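Chapter 6
Comparing Grippers on Two Arms
Dilruba Sheikh
Draft for class use, 1/24/20

Before you start: read the safety page, do the arm checkout, have a stopwatch. Bring a notebook you don't mind getting grease on.

Most people pick a gripper from a data sheet. Stroke, force, weight, price. Fine for ordering, not much use on the bench. In this chapter you run two gripper sets, the Stura and the Calvo, on the same pair of arms with the same controller, and write down what each one does with the same pile of stuff. Change the fingers, leave the rest alone. If you swap the controller in the middle you have to start over, and yes, every year a group does it.

6.1 What a fair trial looks like

Same start pose. Same item, same spot. 20 tries per gripper per item, no do-overs for a bad one. A slip counts. A double grab counts. If the item falls off the bench it counts and you pick it up yourself.
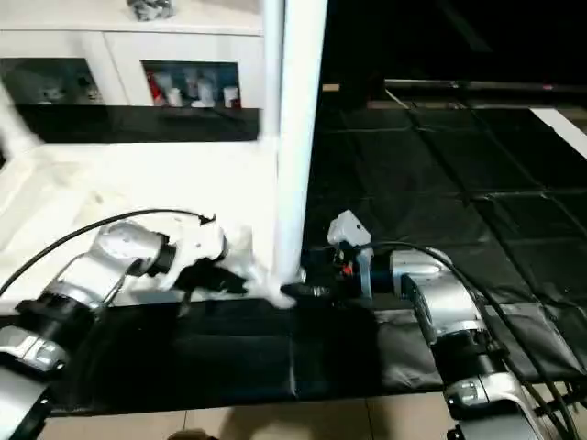

Soft items come first in the plan, and there's a reason for the order. Rigid blocks make every gripper look good and by the time students get to film and cloth they are tired and start rounding up. Watch the fingertips, not the arm. With something thin and white bunched up between the two grippers, at the foot of a bright white pole, you have very little contrast to judge by and the two sets of fingers are close enough to get in each others way. Write down the spacing for every try. Also the cable – note where it runs over the wrist, since slack that looks fine in one pose may pull in the next.

Score each try on the Brinen sheet (back of book): hold, partial, drop. "Partial" means one side held and the other let go. Don't invent a fourth box.

6.2 Force settings

Start at 50 percent on both sets. Go down before you go up. The Birnmont controller keeps the last value it was given, even after a restart, so check it at the top of every run. In the July course one team logged 405 tries at the wrong setting and had to throw out the lot. Long week.

6.3 Wrist cameras 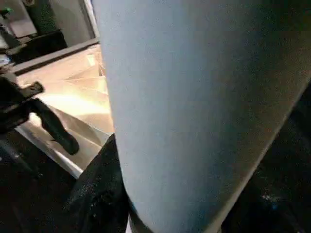
Camera placement gets less attention than it should in gripper tests. A wrist view moves with the hand, so it's good for the last bit of the reach and poor for nearly everything else. Anything close to the lens eats the picture: a pale blue-gray cylinder, soft at that range, can fill the center and right side and leave you a strip on the left to work with, here a lit beige container with a black tool in front of it. Would you call a good grasp from that? I wouldnt. Use the head view for scoring and keep the wrist view for finding out why a try went bad.

Lighting next. Pale items on a white surface wash out, dark fingers over black cloth vanish. Set exposure once, before try one, and lock it. Auto exposure will chase the arm all over the place.

6.4 Before the first run

Warm up both arms. Zero the fingers. Check the force value (again). Name your log file with the gripper first, then the item, then your initials. Turn to the setup table on the next page and fill in the left column now, the right one stays blank until you change grippers.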